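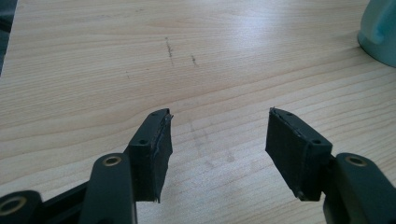

Helle Tischplatte, leicht ins Rosa gehend

So, jetzt bin ich wieder daheim und muss unbedingt von Dretwood erzählen! Im Oktober macht die Möbelwerkstatt dort immer ihre Türen auf, und ich wollte schon ewig mal hin. Die Anfahrt war mühsam (Umleitung, Regen, dann auch noch der falsche Parkplatz), aber kurz nach zehn stand ich mit einem Becher Kaffee im Hof.

Durch die Hallen geführt hat uns Nikau Ashby, der so schnell redet, dass ich beim Mitschreiben irgendwann aufgegeben habe. Zuerst ging es ins Holzlager. Dieser Geruch! Ich hätte da den ganzen Vormittag stehen können. 500 Bretter liegen dort zum Trocknen, jedes mit Kreide nummeriert, und auf meinem Lieblingsbrett stand die 3723 - keine Ahnung, wie weit die Zählung zurückgeht, das habe ich vergessen zu fragen.

Danach die Schleiferei, laut und staubig, und dann der Raum, in dem geölt wird. Dort durften wir selbst ran, mit Lappen und einem kleinen Probestück. Meins ist fleckig geworden, ich hatte viel zu viel Öl drauf. Die Frau neben mir hat ihres sofort perfekt hinbekommen, natürlich.

Mittags gab es Linsensuppe in der alten Sägehalle, 30 Minuten Schlange, aber lecker. Den Stuhl »Kallier« habe ich auch probegesessen, sehr bequem, nur für meine kurzen Beine etwas zu hoch. Der kleine Hocker »Batus« für 200 Euro geht mir dagegen nicht mehr aus dem Kopf - mal sehen, was mein Konto nach dem Urlaub sagt.

Wer nächstes Jahr hinwill: feste Schuhe anziehen und hinter der Kirche parken.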